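Pondine Stacking Crate, Light Wood

Item group: Produce display and storage
Sold by: Savby Shop Supply

The Pondine is an open-top wooden crate for fruit and vegetable displays, farm stands and small grocery stores. It comes assembled and sanded, with no lid. The corners are glued and screwed, and the floor slats are set with a narrow gap so dirt and trimmings fall through.

Two sizes are in stock. The Pondine 66 is 66 cm long and fits most sloped produce stands. The half size takes up half the shelf length and is meant for garlic, limes, ginger and other small items. Both sizes are the same height and can be stacked together.

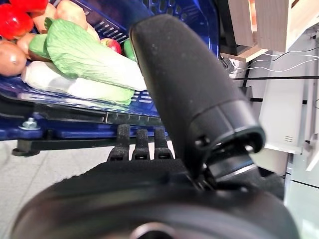 Savby, December
The half size is back in stock. Orders held since the fall are going out first, in the order they came in. We have 645 of the half size on hand and 2,000 of the Pondine 66. Price breaks start at one full pallet. For 1,000 crates or more, write to Dorottya Barta in the sales office for a quote and a delivery slot.

The crate is now made with a rounded top rim. The old square rim caught on sleeves and tore paper liners. Crates with the old rim will still stack with the new ones, but the fit is a little loose.

Finish
Unfinished is standard. A clear food-safe oil is available at extra cost and adds one week to the order. We do not paint or stain. Unfinished crates will darken with use, mostly at the handholds.

Liners
Plotix liners are sold separately in packs of ten. Use one under leafy greens, cabbage and anything that gets misted. Root vegetables can go straight on the slats. Liners can be rinsed and reused, and should be dry before they go back in.
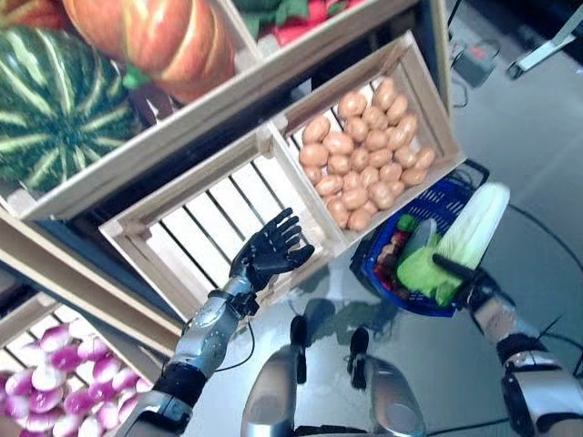 Light-wood crate, shown with napa cabbage and lettuce in a blue shopping basket.

Care
Brush out loose soil, then wipe with a damp cloth and mild soap. Do not soak and do not run through a dishwasher. Let the crate dry upside down with air under it. If a slat splits, order the slat kit and state the crate size. Screws are included.

Stacking
Up to four high when full. Do not stack on the Erdős wire stand, which holds one layer only.

Returns
Unused crates can be returned within 30 days. Oiled crates are made to order and cannot be returned. Report freight damage to Máté Virág in shipping before the pallet is broken down.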